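**Lamanden Facilities Services: update on automated restroom cleaning at the Plisville office**
November 19, 2018
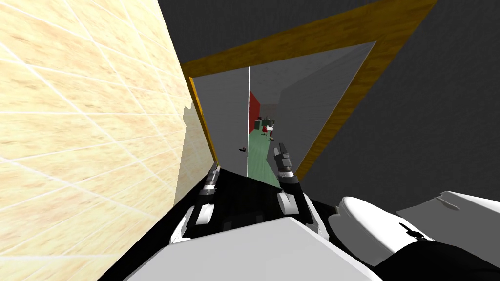 *Simulation view: two-armed unit facing the restroom doorway, corridor beyond.*

**1/** Lamanden will begin a trial of automated restroom cleaning at our Plisville office. This thread sets out what will change for cleaning staff and what will stay the same.

**2/** No position will be removed as a result of the trial. All 17 members of the evening crew keep their current hours and pay grade through the end of May.

**3/** The unit will be assigned to floors and the outside surfaces of fixtures. Restocking, mirrors, trash and final inspection remain with staff. A crew member signs off on every room before it reopens.

**4/** Doorways have taken up much of the planning. Our technical partner, Jestimham, is rehearsing each approach in simulation before any equipment enters the building. To date, 295 runs have been logged.

**5/** Crew members reviewed the planned routes and requested changes. Two were adopted: the unit will wait in the corridor while a person is inside, and it will not enter a room with a wet-floor sign at the door.

**6/** Each crew member will receive paid training in starting, stopping and clearing the unit. Training takes place during regular shifts. Those who prefer not to operate it may decline and will keep their present duties.

**7/** Staff have asked whether the unit will be used to measure individual work speed. It will not. Room times will be kept by floor and will carry no employee names.

**8/** The Mangundap site is not part of this trial. Staff there will be consulted separately before any decision is made.

**9/** Written questions may be left at the Plisville front desk or given to a shift lead. Replies will be posted on the crew room board.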